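2018-06-17, Bulley, back bench

Paste again. Wheat starch against the Sullero powder, same paper, same board. Want this settled before the Undum stairwell, where the plaster drinks everything you put on it and the old size is coming off in sheets.

Starch batch: 424 g water, flour starch soaked overnight, cooked slow in the double pan. Went lumpy at the start, my fault, had the heat up too high and went to answer the door. Sieved it, then sieved again while warm. Smooth enough. Smells fine. Let it go cold under a wet cloth so it wouldn't skin, then beat it back with the stiff brush. Next time thin it BEFORE it sets, not after, you never get all the little bits out once it has gone to jelly.

Sullero: mixed to the packet, left to stand. No lumps at all, annoyingly. Slides better under the brush and you get longer to shift the drop about. But it squeezes out at the joins and leaves a shine on matt papers. Had that with the green one in November and it took a damp sponge and a lot of bad language.

Pattern matching in corners. Always wrap a little way round and start a fresh plumb line on the second wall, never trust the corner itself. With all-over patterns such as rings and dots you can lose a small mismatch in the corner seam, stripes no chance. Dense patterns hide it best.

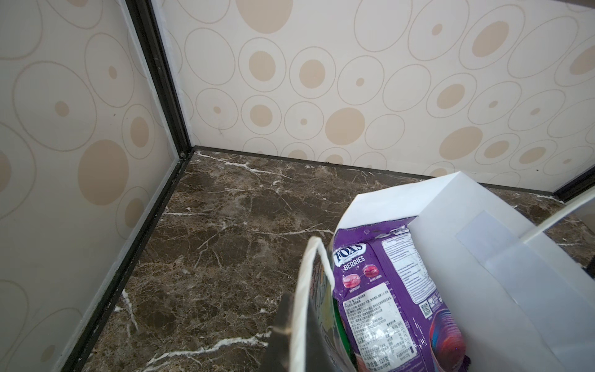 Marlene Carrier: I'd still cut the overlap in the corner with a fresh blade and butt it, whatever the pattern. Overlaps lift first in a stairwell, the warm air goes up and finds the loose edge. Also your soaking time is too short for anything with a heavy ground, the edges will cup.

Fair. Soaking: was giving it however long it took me to paste the next one, which is no kind of system. Tried 2 minutes, folded paste to paste. Edges still cupping a bit on the heavy stock. Left the next lot folded while I washed the brush and it lay down flat with hardly any work. Need to write actual times on the back of each drop in pencil. Soft pencil, biro comes through.

Brushes. The old hog one is shedding, picked hairs out of the starch all afternoon. Rostami have the wide ones back in but want paying up front. Ask Ramesh Joshi if his order has gone yet, could tag on to it.

Bench wants clearing before any more pasting gets done, anything left on a surface ends up stuck to the face of the paper. Scraps, string, wrappers, all of it in the bin. Wipe down beteen drops with clean water, change the water more than I do.
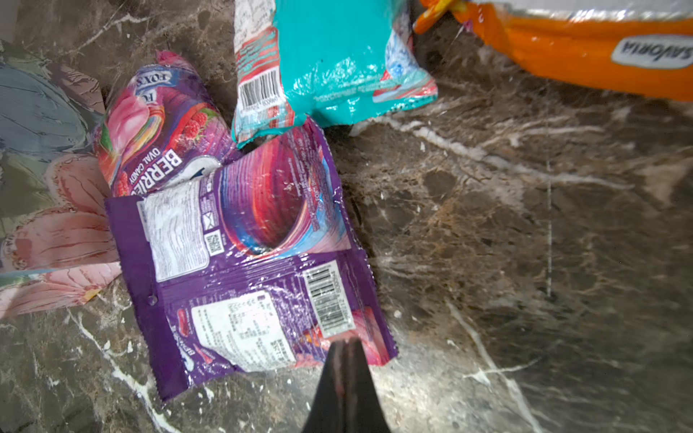

## Peel tests

Strips on lining paper over sealed board, left 24 hours, then pulled by hand from the bottom corner. Not scientific. Same hand, same angle as near as I could.

- Starch, full strength: took the face of the lining paper with it. Good.
- Starch, thinned: let go at the edge, held in the middle. Edges weren't pasted right out, I think, try again.
- Sullero, full: held, but stretchy, came away in one long go once it started.
- Half and half: best slip of the lot and nearly as hard to shift as plain starch. Reynaldo Panganiban swears by this mix and I have been rude about it for years.

Dampened the pulled bits afterwards. Starch reactivates nicely with a wet sponge, good for anyone who has to take it down one day.

Large-scale repeats: set out from the middle of the main wall and let the side walls take the part drops. Big ovals sliced down the middle look worse than small ones, so check where the cuts land before pasting. Chalk it on the wall first if in doubt.

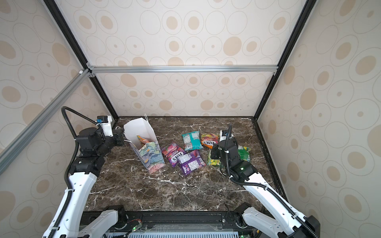 Does starch paste need anything in it to stop mould?

On a dry inside wall it will do without. For the outside wall at Undum, use a paste with fungicide in it, and let the plaster dry out properly before anything goes up.

Keeping: starch goes off after a few days even in the cold cupboard, goes sour and watery on top. Do not try to rescue it. Make small amounts. Label the tub, someone (me) nearly used the size.

Stairwell sums. Long drops on the head wall, up to 26 with the part ones, before waste. Waste will be bad, the repeat is long and the stairs eat a chunk off every drop at an angle.
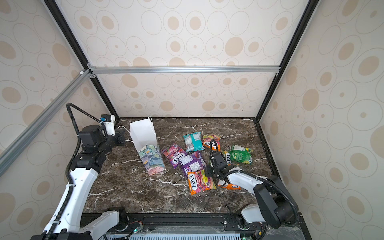

Cut the longest first and use the offcuts under the window and behind the cupboard door. Check batch numbers on every roll before opening, all of them, Margaux Hervieu got caught with one odd roll and it showed up only once the lights were on in the evening.

Still to do:

- repeat thinned starch, paste right to the edges this time
- half and half on the heavy stock, with pencilled times
- size a patch of the Undum plaster and see how fast it drinks
- get the long straightedge back off Shahram Kiani
- new blades. Snap them more often, a dull one drags and tears wet paper and then you blame the psate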